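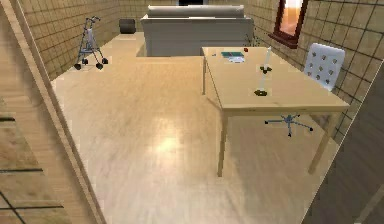

Do the safety cards do anything?

My employer has started a card scheme. You see something unsafe, you fill in a card, you drop it in the box by the time clock, and once a month the count goes up on the board. November 2023 is our second month of it. October's number was 900, and the plant manager read it out at the shift meeting like a ball score.

I work in a packaging plant in Karthorpe, on the day shift, and I've been there long enough to have seen a few of these come and go. This one is called Pludura. It comes with a binder, a poster and a login. The firm that sells it is Rurnora, and their trainer told us that sites using the cards "see a step change in culture." I asked what had been measured. She said engagement. I asked how engagement was measured. Number of cards.

So the cards work because people fill in cards.

I'm not against reporting. I've reported plenty. Two years ago I reported a guard on a case sealer that could be lifted while the belt was still moving, and it got fixed, and I'd do it again tomorrow. That took one conversation with maintenance and an email so there'd be a record. What I have trouble with is the quota. Each of us owes 7 cards a month. They call it a target, but it shows up in your review, so call it what you like.

You can guess what happens to a quota in the last few days of a month. I went through the box with our shift lead at the end of October (I'm a safety rep, I'm allowed) and the pile was mostly people not holding the handrail. Handrail, handrail, cup without a lid, handrail, coworker not wearing ear plugs, who was then spoken to and is now wearing ear plugs. Some of the handwriting repeated. Some cards described the same cup.

And look at what the form asks. There's a box for what the person was doing wrong. There's a box for what you said to them. There is no box for what the machine, the floor, the schedule or the staffing was doing wrong. You can squeeze it in under "other comments," which is one line long. If the form only has room for people's behavior, then behavior is all you're going to find.

Meanwhile the loading dock. The dock plate at bay 9 has had a lip on it since spring. It catches pallet jack wheels, the load stops, and whoever's pulling it doesn't. I have put that on a card. So have other people. Each of those cards counted toward the number on the board, and the plate still has a lip. When I asked, I was told it's waiting on a capital request. The cards were "closed" in the system because the reporter had been thanked.

That one got under my skin a bit. A closed card ought to mean the hazard is gone.

Somebody will say that the injury rate went down, and it did, a little. We also had a slow month with less overtime, and the board has a pizza lunch attached to it if the crew stays injury free. I've watched a man wrap his own thumb in electrical tape in the parts cage so he wouldn't be the reason there was no pizza. I wouldn't read much into one month's rate on a site our size even without the pizza.

I used to work for Bedoya, before they moved out of the county. They had no cards and no board. They had a clipboard hanging in the break room with four columns: problem, who has it, date promised, date done. Anybody could write on it and anybody could read it. It was ugly and it had coffee on it. When a promised date went by, everyone eating lunch could see whose name was next to it. I'm not going to claim it was a great place, because the ventilation was terrible and that line sat on the clipboard for most of a winter. But you knew it was sitting there.

I've asked for two changes here. Drop the individual quota, and don't let a card be closed until the thing on it has been fixed or someone has signed their name to leaving it alone. I was told the first would hurt participation and the second isn't how the software works.

The target for next year is 1000 cards a month. I've got three left to do before the end of this one, and I'm putting the dock plate on all of them.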